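Über uns

Nista: Wir bringen Robotern Handgriffe bei, indem wir sie ihnen vormachen

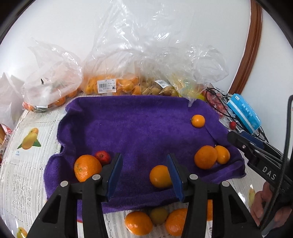 Gergely Csizmadia schrieb uns nach seinem ersten Besuch, er habe mit Programmierern gerechnet und Leute angetroffen, die Obst umräumen. Am meisten habe ihn überrascht, wie lange man üben muss, bis eine Hand mit Greifer wieder so ruhig arbeitet wie eine Hand ohne. Er hätte gern gewusst, ob das bei jeder Aufgabe so ist oder nur bei runden Dingen.

Die Antwort lautet: bei runden Dingen ist es schlimmer. Eine Orange rollt weg, wenn die Backen nicht gleichzeitig anliegen, und eine kleine Frucht verschwindet zwischen den Greiferarmen, sobald man zu tief ansetzt. Deshalb gehört Obst bei uns zu den ersten Aufgaben, an denen neue Kolleginnen und Kollegen arbeiten.

Was wir machen

Nista nimmt Vorführungen auf, aus denen Roboter lernen. Ein Mensch führt eine Aufgabe mit dem Greifer in der Hand aus, also Greifen, Anheben, Ablegen, Falten, Einräumen, und die Bewegung wird zusammen mit dem Kamerabild aufgezeichnet. Unsere Auftraggeber trainieren damit ihre Steuerungen. Wir selbst bauen keine Roboter und verkaufen auch keine. Wir liefern Aufnahmen, die Beschreibung der Aufgabe dazu und ein Protokoll, in dem steht, was während der Aufnahme schiefgegangen ist.

Der größere Teil unserer Arbeit findet ohne Roboter statt. Der Greifer, mit dem vorgeführt wird, hat die gleichen Finger wie der spätere am Arm, nur hält ihn eben ein Mensch. So lassen sich Aufgaben auch dort aufnehmen, wo kein Roboterarm hinpasst: an einem Esstisch mit Tischdecke, vor einem Küchenregal, in einem Abstellraum. Viele Aufgaben verlangen zwei Greifer. Der eine hält eine Tüte offen oder ein Tuch fest, der andere arbeitet.

Der kleinere Teil ist die Fernsteuerung. Dabei sitzt die vorführende Person an einem Bedienplatz und bewegt einen echten Arm. Das ist langsamer, und man spürt weniger, was man gegriffen hat. Für Aufgaben, bei denen es auf die Reichweite und die Gelenkstellungen des Arms ankommt, führt aber kein Weg daran vorbei. Wir haben dafür zwei Bedienplätze.

Wie Nista entstanden ist

Angefangen haben wir in einem ehemaligen Ladenlokal mit einem Tisch und einem geliehenen Arm. Unser erster Auftrag kam von der Firma Bognár, die Sortieranlagen für Obst und Gemüse wartet und wissen wollte, ob sich das Umpacken von Mischware automatisieren lässt. Gemeint waren Kisten, in denen verschiedene Sorten durcheinanderliegen, manche noch im Beutel, manche mit Etikett. Eine feste Programmierung kam dafür nicht in Frage, weil keine Kiste aussieht wie die vorige.

Wir haben damals 241 Vorführungen abgegeben. Davon war im Rückblick ein guter Teil unbrauchbar. Wir hatten fast immer denselben Tisch, dieselbe Lampe und dieselbe Unterlage benutzt, und die trainierte Steuerung kam schon mit einer anderen Tischdecke nicht zurecht. Bognár hat den Auftrag trotzdem verlängert. Beim zweiten Durchgang haben wir in Wohnungen aufgenommen, mit dem, was dort vorhanden war, und die Ergebnisse wurden deutlich besser.

Aus dieser Zeit stammt eine Regel, die bis heute gilt: Wir räumen für eine Aufnahme nicht auf. Was im Hintergrund steht, bleibt stehen, sofern es keine privaten Angaben zeigt und niemanden gefährdet. Muster auf der Decke, knisternde Folie, Falten im Stoff und spiegelnde Oberflächen gehören in die Daten, weil sie später auch beim Einsatz vorkommen.

Das Projekt Eturari

Seit einigen Jahren läuft unser größtes eigenes Vorhaben unter dem Namen Eturari. Es ist eine Sammlung von Haushaltsaufgaben, die alle nach dem gleichen Schema aufgenommen und beschriftet werden. Derzeit umfasst sie 3.474 geprüfte Vorführungen. Geprüft heißt, dass eine zweite Person die Aufnahme vollständig angesehen und die Beschriftung bestätigt hat.

Die Aufgaben klingen unspektakulär. Obst auf ein Handtuch legen und wieder herunternehmen. Einen Beutel öffnen, ohne ihn zu zerreißen. Ein Tuch zusammenlegen, auf dem noch etwas liegt. Besteck aus einer Schublade holen, die klemmt. Ausgewählt haben wir sie nach zwei Gesichtspunkten: Sie kommen in jedem Haushalt vor, und sie lassen sich schlecht durch feste Abläufe beschreiben.

Weicher Stoff ist dabei ein Thema für sich. Frottee gibt nach, wirft Falten und hebt sich mit an, wenn die Greiferspitze zu tief kommt. Eine Frucht, die in einer Falte liegt, muss man anders fassen als eine auf der glatten Decke daneben. Solche Unterschiede lassen sich kaum in Worte fassen, vormachen kann man sie aber recht gut.

Wie eine Aufnahme abläuft

Vor jeder Sitzung werden die Greifer geprüft. Wir sehen nach, ob die Gelenke Spiel haben und ob die Beläge an den Fingern fest sitzen. Ein Belag, der sich löst, verändert den Griff, und man merkt es oft erst beim Durchsehen. Danach wird die Öffnungsweite abgeglichen. Das Kabel wird so gelegt, dass es beim Arbeiten nicht über die Gegenstände zieht, was nicht immer gelingt.

Die vorführende Person bekommt die Aufgabe als kurzen Satz. Mehr steht absichtlich nicht auf dem Blatt. In welcher Reihenfolge sie greift und von welcher Seite sie kommt, entscheidet sie selbst. Wir möchten keine einstudierten Bewegungen, und wer zum zehnten Mal dieselbe Strecke fährt, wird ganz von allein eintönig. Nach jeder Vorführung werden die Gegenstände deshalb neu verteilt, und nach einer festgelegten Zahl wechselt die Person oder die Aufgabe.

Fehler bleiben in der Aufnahme. Wenn eine Frucht aus dem Griff rutscht, wird sie neu gefasst, und die Vorführung läuft weiter. Wir haben lange darüber gestritten, ob das richtig ist. Den Ausschlag gab eine Rückmeldung von Drorkgate, wo unsere Daten für einen zweiarmigen Sortierplatz verwendet werden. Dort blieb die Steuerung nach jedem misslungenen Griff stehen, solange sie nur mit fehlerfreien Vorführungen trainiert worden war. Seitdem kennzeichnen wir Fehlgriffe, statt sie zu löschen. Auftraggeber, die sie nicht haben wollen, können sie herausfiltern.

Abgebrochen wird nur, wenn die Technik ausfällt, wenn etwas beschädigt wird oder wenn die vorführende Person es möchte. Eine Begründung muss sie nicht geben.

Wer bei uns arbeitet

Im Team sind Menschen aus sehr verschiedenen Berufen. Einige haben Maschinenbau oder Informatik studiert, andere kommen aus der Pflege, aus dem Lebensmittelhandel oder aus der Schneiderei. Für die Vorführungen ist ein technischer Abschluss kein Vorteil. Wichtiger sind eine ruhige Hand, Geduld und die Bereitschaft, eigene Aufnahmen kritisch anzusehen.

Neue Kolleginnen und Kollegen machen zu Beginn 300 Übungsvorführungen, die nicht ausgeliefert werden. Das ist viel, und manche finden es ermüdend. Nach unserer Erfahrung legt sich in dieser Zeit das typische Zittern beim Zugreifen, und die Leute hören auf, mit dem Greifer zu drücken, wo ein leichtes Schließen genügt. Bezahlt wird die Einarbeitung wie jede andere Arbeitszeit.

Ein Greifer mit Kabel wird auf Dauer schwer. Wer vorführt, macht deshalb nach jedem Block eine Pause und übernimmt danach eine andere Tätigkeit, meist Durchsicht oder Beschriftung. Reine Vorführstellen gibt es bei uns nicht.

Aufnahmen in privaten Räumen

Für Eturari nehmen wir regelmäßig in Wohnungen auf. Die Bewohnerinnen und Bewohner erhalten eine Aufwandsentschädigung und einen schriftlichen Vertrag, in dem steht, welche Räume gefilmt werden und wofür. Ton zeichnen wir nicht auf. Gesichter, Briefe, Bildschirme und Familienfotos werden vor der Weitergabe unkenntlich gemacht. Hände bleiben zu sehen, darauf weisen wir vorher hin. Wer seine Zustimmung zurückzieht, dessen Aufnahmen werden aus unserem Bestand entfernt, und die Auftraggeber erhalten eine Liste der zu löschenden Dateien.

Lebensmittel, die wir für eine Aufgabe brauchen, kaufen wir selbst oder ersetzen sie. Druckstellen sind beim Üben nicht zu vermeiden.

Was wir nicht anbieten

Wir sagen Auftraggebern nicht zu, dass ein Roboter eine Aufgabe am Ende beherrscht. Das hängt vom Training, vom Arm und vom Einsatzort ab, und auf alle drei haben wir wenig Einfluss. Zusagen können wir, wie viele Vorführungen geliefert werden, unter welchen Bedingungen sie entstanden sind und wie sie geprüft wurden. Anfragen aus dem Bereich Waffen und Überwachung nehmen wir nicht an.

Kleinere Aufträge beginnen bei 700 Vorführungen einer Aufgabe. Darunter lohnt sich der Aufwand für Einrichtung und Prüfung meist für beide Seiten nicht. Hochschulen können sich auch mit kleineren Mengen melden, wenn sich ihre Aufgabe mit einer aus Eturari verbinden lässt.

Besuch und Kontakt

Wer sehen möchte, wie vorgeführt wird, kann nach Anmeldung vorbeikommen und selbst einen Greifer in die Hand nehmen. Besuche sind vormittags ab 10 Uhr möglich, im Februar nur eingeschränkt, da wir in diesem Monat die Geräte überholen. Bitte geben Sie bei der Anmeldung an, ob Sie sich eher für die Arbeit mit der Hand oder für die Fernsteuerung interessieren, denn beides findet in getrennten Räumen statt. Anfragen zu offenen Stellen und zu Aufnahmen in der eigenen Wohnung richten Sie bitte über das Kontaktformular an uns.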